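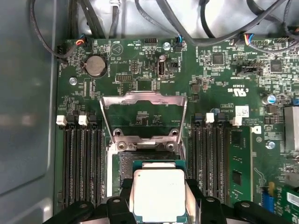
Repair Night is back at the Zustville library in January, and I could not be happier! Last year we had lamps, toasters, a cuckoo clock and one very stubborn accordion, and the evening ran so late that they had to flick the lights at us. This time we're adding a computer table, so if you have an old desktop that groans when you wake it up, bring it along. People get nervous about opening the case, and I was one of them, but a lot of what's inside is made to come out and go back in. Even the processor is a flat little square with a silvery metal lid that sits in its own socket on the motherboard, and a small dot in one corner helps you line it up the right way around. I learned that at the age of 50 and I'm still telling everyone.

Sum-yee Wu will be running the table. She taught a packed room to re-cane chairs last spring (I'm sitting on one of those now, and it holds) and she has the same patience with memory sticks and dusty fans.

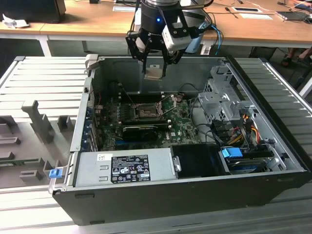

She asks that you back up your files before you come, and that you leave the monitor at home unless the monitor is the trouble. Bring the power cord, please! We had nine things last year that we couldn't test for lack of one.

There are 18 spots at the computer table, so put your name on the sheet by the front desk. Lamps, clocks, zippers and everything else are first come, first served as usual. Doors open at 6 p.m. and there will be soup. If you have spare fuses, buttons or lamp sockets in a drawer somewhere, the parts bin would love them.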